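Bench notes on the Linorska hand-held gripper kit, second week. Short posts, no affiliate link.

---

**1/** Weight is 525 g with the battery in. Fine for short runs. My wrist notices after an hour.

---

**2/** Setup took nearly 70 minutes. Most of that went to the calibration step, which the manual covers in one paragraph. Ezequiel Cuevas posted a better version on the Tridinley forum. Use his.

---

**3/** Trigger travel is even and the jaws close square. There's a little play in the left linkage at full open. Support says it's within tolerance. They didn't say what the tolerance is.

---

**4/** Price is $900, spare finger set extra. The Becerra kit costs less but its grey pads wore through on me in November.

---

**5/** Fingers next. They're plain dark blocks with small round holes in the top faces, so I'd like to see a bolt-on pad offered. Matte finish, no glare on pale wood, and the smudges on the board still read clearly between the tips. I'll try a softer pad before the Brencombe demo and post the numbers.
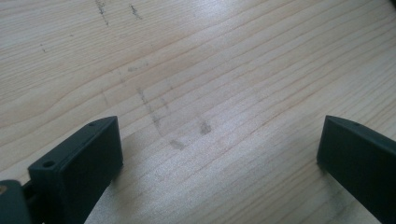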